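Weekend Dishwasher and Second-Best Cook
Diệp, a lunch place in Nesside

We are looking for one person to do two jobs, neither of which has a flattering title. You will wash up, and when the washing up is under control (it has been known) you will cook whatever Liên Trương is not cooking. She cooks the soup. Please do not apply to cook the soup.

The kitchen is small and the lunch rush is short and rude. Between the last order and the family meal you get a proper sit-down, with food, and we don't dock it. Shifts are 6 hours. We serve noodles, rice plates and one dessert, which changes when Tùng Bùi gets bored of it.

You should be able to lift a full stockpot, sharpen a knife and take a correction without needing a walk around the block. Experience is nice. We have hired people with plenty of it and people with none, and both kinds burned the shallots. 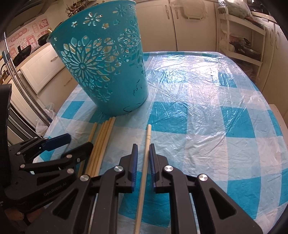
Uyên Mạch wants it added that the ad makes the job sound worse than it is, that she came for one summer and stayed, and that the person who writes these things has never once cleaned the fryer. All fair. The fryer gets cleaned at the end of every shift, and yes, that would be you.

Pay is $700 every two weeks plus an even share of tips - even meaning even, cooks and dishwashers included. Meals are free. Aprons are supplied, shoes are not, and sandals will get you sent home.

You'll need a food handler's card by your second week. If you don't have one we pay for the course, which is long, dull and mostly about chicken.

To apply, write to Tín Đỗ at Diệp, 1205 Wandarar Street, or hand him a note after lunch. Tell us where you've worked, which mornings you can't do, and one dish you make well enough to serve to somebody else's grandmother. Résumés longer than a page will be used to level the back table.

Apply by 2022-08-29. Paid trial shifts start the week after.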